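3.2 Sorting and dressing of the bedding

The bedding came to us from the linen store of the Wirnstead respite house, where children stay for up to 14 nights while their parents rest. We were interested in how small cushions and pillows are handled between two stays, as this part of the housekeeping is seldom written down. In the staff manual it takes only one line - "pillows to be changed and fluffed" - but the people who do this work follow quite different habits.

We divided the items into two groups, following the suggestion of Lucimara Batista, who managed the linen store at that time. The first group were plain pillows with a smooth cover in white or another light colour. The second group were character pillows, which the children choose for themselves on arrival. The staff reported that a character pillow is usually put aside first, against a wall or at the head of the bed, and that the plain one is then worked on in the free area. We kept this order in all our sessions. 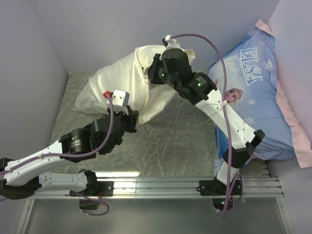

Satin covers needed separate treatment in the analysis. A cotton cover holds the shape in which it is left, and a fold can be judged by its edge. Satin slides on itself, and the creases catch the light, so that a cover may look more crumpled than it is. Two raters, Harsh Pathak and Védís Bech, therefore scored each satin item after it was laid flat, using the four-point scale of neatness given in Section 2. Where their scores differed they discussed the item again, and if they could not agree the lower score was taken.

Fig. 3. White satin pillow during handling, with a blue Frozen-themed pillow resting at the wall.

The most common fault in the final state was a loose flap of cover at one end. Over 8 per cent of the plain pillows were returned with such a flap, and most of these had satin covers. Batista considered the fault minor, as the flap is hidden when the pillow stands upright at the headboard. We have nevertheless kept it as a fault, for the reason that a child lying on the pillow will feel the fold under the cheek.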